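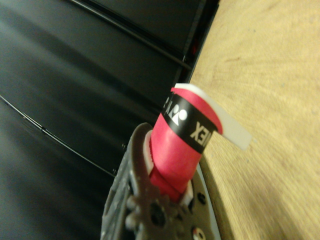
1/ I have regripped a racket. Please hold your applause until the end of the thread, when you will have better information.

2/ Background: I play badminton at the Hasdale rec center, badly, on the court next to the vending machine. My old grip had reached the stage where opponents declined to shake hands.

3/ The shop in Drevville will do it for you while you wait. I said no thank you, I'd like to learn. The guy at the counter gave me the look you give someone who is going to cut their own bangs.

4/ Everyone says start at the bottom of the handle, keep the tension even, overlap a little each time around. Fine. What they leave out is which direction, because that depends on your hand, and I had wrapped most of a handle before I asked myself which hand I use.

5/ Attempt 2 went on the right way and came out lumpy. A lumpy grip is like a pebble in your shoe, except you paid for the pebble.

6/ Attempt 3 is the red one. Glossy red, proper spiral ridges, a Yonex band around the top. From across a room it could pass for something a competent adult did.

7/ Then there's the finishing tape. One small strip, one job. Mine has a white tab waving around loose at the end of the handle like it's trying to flag down a cab.

8/ I could trim it. I own scissors. But I've reached the point with this racket where any further improvement feels like a risk.

9/ A friend in the Drovoleo league swears by peeling the backing off in short bits as you go -- never all at once, unless you enjoy wearing it. I now know this is correct. There is still some on my sweater.

10/ Signed up for the November doubles ladder on the strength of the new grip. My current ranking is 521, in a league that also ranks people who moved away.

11/ Update for those asking: yes, red is faster. No, I have not tested this.

12/ The tab stays. Next week I'm doing the other racket, and I've bought extra tape.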